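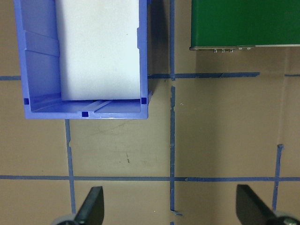

## Tanzboden Prustiveck - der Steckboden für Hochzeit und Sommerfest

Wer schon einmal auf einer holprigen Wiese einen Walzer versucht hat, weiß unseren Prustiveck bestimmt zu schätzen! Die Platten werden einfach auf dem Rasen oder im Zelt ausgelegt und von Hand ineinandergeschoben, ganz ohne Werkzeug. Zu zweit geht das gemütlich an einem Vormittag - und mittags ist noch Zeit für einen Kaffee, bevor die Gäste kommen.

Ein kompletter Satz besteht aus 46 Platten, dazu kommen die abgeschrägten Randleisten, damit niemand mit dem Absatz hängen bleibt.

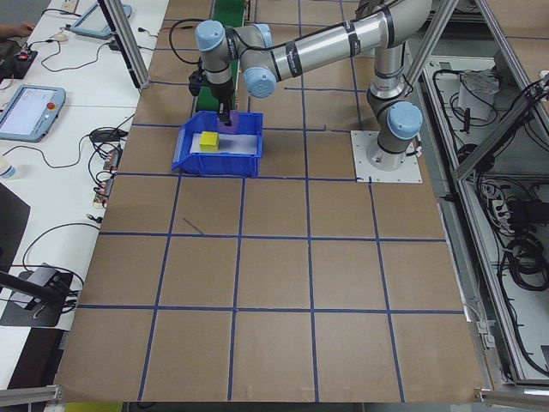 Lieferbar sind die Farbtöne Eiche hell und Nussbaum, auf Wunsch auch gemischt im Schachbrettmuster (das sieht besonders bei Abendlicht wunderschön aus).

- **Mietdauer:** Freitagmittag bis Montag
- **Kaution:** 1.000 Euro
- **Passt gut zu:** Pavillon Ivasus, Lichterkette Skundstead

Für Termine ab Mai fragen Sie bitte möglichst schon im Februar an.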